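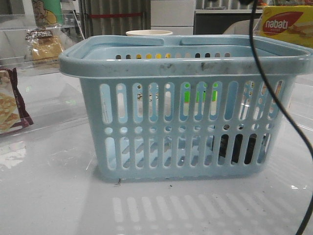
I've been meaning to write a little thread about shopping baskets, which I realise is not what most of you follow me for, but bear with me, it's August and my head is full of cupboards.

Years ago I bought three plastic ones when the Jindale shop near us was closing down. The plan was picnics. We had one picnic. They've lived indoors ever since and I wouldn't be without them!

The light blue is my favourite. Handles that fold flat, slots down the front so you can half see what's in there without tipping it all out — and it lifts straight off the table when you need the space for tea.

Mine catches whatever is homeless by teatime. Then after supper I carry it round the house and put things back where they live. Takes 5 minutes on a good evening, and a good deal longer if I stop to read the post.

The rims do get filthy, I'll admit. Grey-black scuffs all along the front, just where your hands and coat sleeves go. Bicarb on a damp cloth shifts most of that sort of thing, and an old toothbrush does for the holes.

I did try one of those Govasico fabric tubs first (very pretty, lovely colour) but it sagged the moment I put a tin in it, and crumbs got into the seams and stayed there.

A couple of you have asked about snacks. Wafers stay in their box, out of the basket, because anything crumbly at the bottom of a basket gets squashed under something heavier. I learnt that with a packet of shortbread and I'm still a bit sad about it.

Right, kettle's on. Tell me what you keep in yours — I do read them all, even if I'm slow to answer x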